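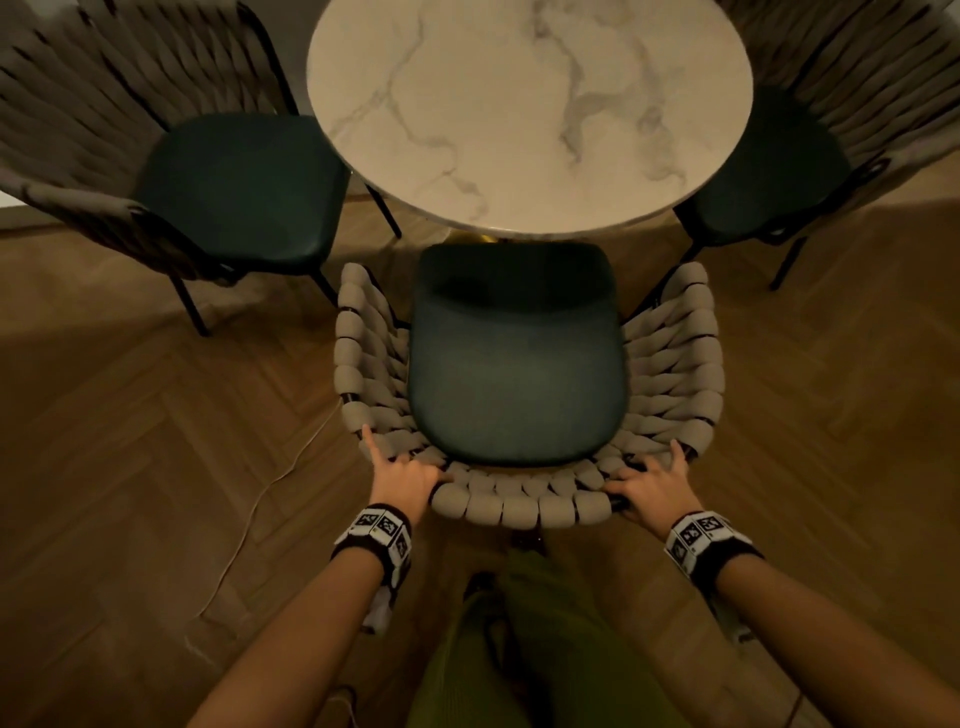 10 Apr 2021 – dye bench, Mernville

Second go at the walnut hull bath. Hulls are from the sack we dried last June. Soaked 400 g in the big enamel pot overnight, then simmered for two hours and strained through the old curtain lining. Liquor is darker than the first batch, close to strong coffee.

Fiber: Delard wool, two skeins, 107 g each before scouring. No mordant on skein A. Alum on skein B, same recipe as the onion skin trials.

Both went in together at a low simmer. I meant to pull them at the hour but took a phone call, so they had a bit longer. Left to cool in the pot.

A came out a flat mid brown. B is warmer, more toward chestnut, and took more evenly. There is a pale band on A where the tie was too tight – use looser figure eights next time. Rinse water ran clear on B well before A.

The Undonura linen scrap I threw in at the end barely took. Tannin first, if we bother with it again.

Did not test the pH. The strips are out of date and somebody needs to order more. Exhaust bath is in the lidded bucket by the sink, labeled. Please don't dump it, I want to try an iron dip on the leftovers.

To do: light test on both, half covered, south window. Wash test after that.

Comments

My walnut always goes blotchy without a longer soak. Did you crush the hulls first?

Try the linen in the exhaust bath for a week, cold. Mine went a decent tan.

Contact the Mernville dye bench | © 2021 | Back to top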